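Home News What's On Letters Archive
Search this site Enter keywords Go

Divdale library gets its Saturday-style hours back, and a toy shelf too

5/4/26

By Ilaria Russo

Well, I've been moaning about the library hours in this column for so long that I have to be fair and report some good news. Starting this month, the Divdale branch library will stay open until eight in the evening (it's been closing at five since the winter before last), and the upstairs reading room is coming back into use as well!

I stopped in to see the branch manager, Sinéad Mac Carthaigh, who was up to her elbows in returns and still found me a chair. She told me the branch put a survey out in April and got 283 replies, which is a lot for a town our size. Most people wanted the same thing, evenings. "We had parents, we had shift workers, we had one gentleman who wrote four pages," she said. I did ask who. She wouldn't say.

The building went up in 1937 and the upstairs has been shut on and off for years, mostly because of the windows. Those are done now, and I have to say the light up there is lovely. There are new tables, the old card catalog is back by the stairs (empty, but people missed it), and the radiators have been painted a green I'm still making up my mind about.

The part my own grandkids will care about is the lending shelf. You'll be able to borrow puzzles, board games and building sets on a regular library card, three weeks at a time, same as a book.

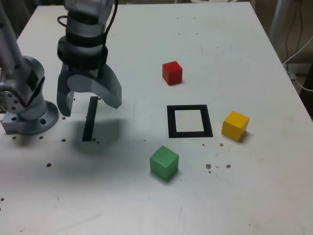
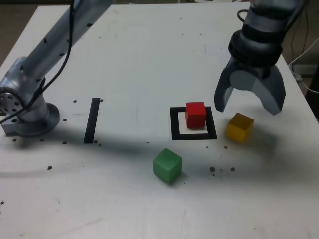 Late fees are gone for anyone under 16, and if you owe old ones from before, bring in your card and they'll wipe them. Tadhg Foley at the front desk says the most overdue item on the books is a guide to keeping bees, out for 917 days. If it's you, please just bring it back, he only wants to read it himself.

Not everything is settled. The parking lot behind the branch still has that awful dip by the exit, and Eoin Hayes from the town office told me the repair is waiting on a second bid. I asked when. He said summer, and then he said maybe fall. The bike rack has been moved to the side door on Gosen Street in the meantime, so don't panic if you go looking for it out front like I did.

There's an open evening coming up, with coffee and a used book sale in the hall. Paperbacks are a dollar, and you can fill a bag for five. I've already cleared a shelf at home, which my husband says is how the last pile started.

If you'd like to sign up for a card ahead of time, bring something with your address on it. The whole thing took me around 10 minutes.

Contact us | Copyright Divdale News | Back to top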